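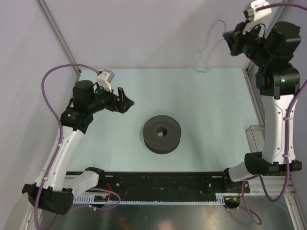
淡い青緑の台と、濃いグレーの厚い円盤。まんなかの穴の奥だけ、ぽつんと色が薄い。

穴のあいた丸いもの写真帖 春の巻

更新:5月2日

丸くて、まんなかに穴があいているもの。それだけを集めた写真帖の、春の巻です。4月に入ってから一気に増えて、今回は29点になりました。うれしい!

集める決まりはゆるくて、外側がだいたい丸いこと、穴が向こうまで抜けているか、少なくとも中をのぞきこめること、このふたつだけです。食べもの、道具、石、何に使うのか知らないもの、全部まぜて並べています。大きさも値段も古さも問いません。種類ごとに分けようと思った時期もあったのですが、ドーナツの次に石臼が来るほうがずっと楽しいので、やめました。

最初の一枚の円盤は、とにかく厚みが好きです。上の面が広くて平らで、つやがなくて、横から見える側面にもちゃんと存在感がある。薄い円盤だと穴はただの輪っかの線になってしまうけれど、これくらい厚いと穴に内側の壁ができます。その壁が暗くて、底のほうに小さく薄い色がのぞいている。ここを何度も拡大して見てしまいます。台の青緑と濃いグレーの組み合わせも、春の巻の先頭にぴったりだと思いました。円盤が真ん中から少し右、手前寄りにあるのもいい感じです。

以下、春の巻のひとことメモです。写真は番号のページに一枚ずつ入っています。

1 輪ゴムで束ねる前のちくわ
切り口を正面から。穴がまんまるではなく、少しつぶれているのがかわいい。焼き目は写っていない側にあります。

2 Petthorpeの石臼
庭先に置かれていた上臼だけの姿。穴のふちがすり減っていて、指を入れるとつるつるでした。ここまで重たい「丸に穴」はこの写真帖で初めてです!

3 バウムクーヘン、切る前
年輪のほうに目が行くお菓子ですが、今日は穴が主役。穴のまわりの一番内側の層だけ、ほかより色が濃いのをご存じでしたか。

4 五円玉を机に立てたところ
倒れるまでに撮れたのは3枚で、そのうちの1枚。穴の向こうに窓の光が入っています。

5 麻ひもの芯抜き
筒の芯を抜いたひも玉です。使いはじめると内側から形がくずれていくので、きれいな穴が見られるのは最初のうちだけ。買った日に撮るべし。

6 Prarnessの浜の石
波で穴があいた平たい石。外側はいびつで、丸と言い張るには少し勇気がいりますが、穴のほうが完璧な円なので合格にしました。次の日も同じ浜を歩いて、収穫はなし。

7 レコードのドーナツ盤
穴の大きさでは全巻を通しても上位に入ります。レーベル面の紙がうすくめくれていて、そこも含めてお気に入り。

8 鍋敷き、木を輪切りにしたもの
木目の中心がちょうど穴になっています。中心をくり抜いてしまうなんてもったいない、と最初は思いましたが、使うと壁にかけられて便利です。

9 れんこん
穴がひとつではないので反則です。反則なのですが、まんなかの小さな穴がけなげで、落とせませんでした。

10 座金のいろいろ
引き出しの底から出てきたものを白い皿に。18個あって、外径が同じでも穴の大きさが違うものがまじっています。並べかえるだけで夕方になりました。

11 ベーグル
ふくらみすぎて穴が閉じる寸前。上から見るとおへそ、裏返すとちゃんと穴。二枚組で載せています。

12 植木鉢の底
植え替えの合間に伏せて撮りました。素焼きの色がとても明るく出て、土のついた穴のふちがよく見えます。

13 Tekinの古道具市で見た糸巻きの板
使い道を聞きそびれました。丸い板の中央に穴、ふちに細かい溝。次に行ったときもまだあったら連れて帰りたい。

14 パイナップルの輪切り
缶詰のほうです。生を自分で切るとこうはいきません。シロップの光り方がきれいで、背景は黒い皿にしました。

残りのページは、陶器のボタンや木の腕輪など、手のひらにのる小さなものが中心です。小さいものは穴も小さく、ピントを合わせるのに毎回苦労していますが、うまく合ったときの気持ちよさは格別!

撮り方のおぼえがき

よくたずねられるので、ここにまとめておきます。真上から撮ると丸はきれいに出ますが、厚みが消えます。斜めから撮ると楕円になるかわりに、側面と穴の内壁が見えてきます。私は断然、斜め派です。最初の円盤も、真上からの一枚だったらここまで好きにならなかったはず。

下に敷く色も大事です。濃い色のものを黒い布にのせると輪郭が消えてしまうし、真っ白の紙だとコントラストがきつくなりがち。淡い緑や水色、うすい灰色あたりが使いやすいです。下の色が穴からのぞいてくれると、それだけで得した気分になります。

石や金属のように光を返すものは、曇りの日の窓辺がおすすめ。反対に、つやのないものは横から少し光を当てると、ふちがすっと立ちます。食べものは早い者勝ちです。撮っているうちにベーグルが冷めて固くなったことが何度もあります。

見せてくださる方へ

「うちにも穴のあいた丸いものがあります」というお便り、大歓迎です。一度に送れる写真は最大50枚まで。ものの名前がわからなくても大丈夫です。わからないもののほうがむしろ燃えます。どこで出会ったかをひとこと添えてもらえると、メモを書くときにとても助かります。

夏の巻は浮き輪と氷のリングから始める予定で、Conleyの水車小屋に残っているという木の歯車もぜひ見に行きたいと思っています。すいかをくり抜く計画も進行中です。

前の巻へ | 一覧へもどる | お便りはこちら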